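Two arms and a laundry rack – gallery

Software notes and pictures from the Drirnholm bench
08/09/2019

Welcome to the gallery! I keep saying I'll write a proper article about the sock work and I keep not doing it, so for now you get the short version, with the code side of things squeezed in wherever it fits. If you've read my older pages you know the setup already: two arms, one planner and far too many config files.

The job is hanging up socks and taking them down again. It sounds like nothing until you try to plan for it. A rigid part has a pose, six numbers and you're done, but a sock has as many shapes as it feels like having. We gave up on modeling the whole thing back in July (Omar Nseir argued for it longer than anyone, and he still has the branch). What we track now is just two points per sock, the place where the clip holds it and the place where a gripper does, and everything between them is treated as a fat, floppy line that the arms should stay out of.

The planner is called Surau and it runs both arms as one big 12-joint problem when they're close together. When they're far apart it splits them and plans each one alone, and that's a lot quicker. The switch between the two modes gave me more gray hair than anything else in the project. For a while it would flip back and forth several times a second, and both arms would shiver like wet dogs! The fix was boring – separate distances for joining and splitting, 36 cm to join and 40 cm to split – and I wish I'd done it the first day.

Perception is Kirsten Hviid's corner. Her clip finder is good with clips that face the camera and pretty hopeless with ones seen edge-on, so it keeps a small memory of where each clip was last spotted and lets the guess fade over about 30 frames. The hanger can swing on its hook, so the fade matters a lot. Set it too long and the arm reaches for a clip that has moved on.

The pictures

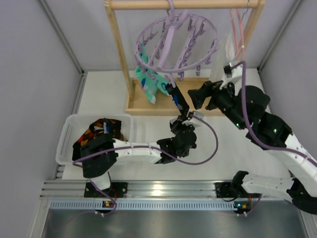 Touran Abbasi

Left arm has the bottom end of a black sock, right arm is open and waiting over the tray. Surau counts this as close together, so one joint plan is driving the pair of them. The dark socks in the basket are the hard ones for segmentation, by the way, black on black with bits of red and orange and yellow. The mint ones on the hanger are a treat in comparison.

Other things I get asked about a lot:

The waiting arm is allowed to drift up to 5 cm from its parking pose if that helps the other one. Before that rule it stood there like a post and the planner kept failing for silly reasons.

Logs go into Ritimis, a little replay viewer that Pascal Aubert wrote. You can scrub through a run and see the planned path and the measured one on top of each other. I use it every single day, and it still crashes if you resize the window (sorry, Pascal).

More pictures when the new clip finder is merged. Comments are open, and if you've done dual-arm planning around cloth I'd love to hear how you handle the slack!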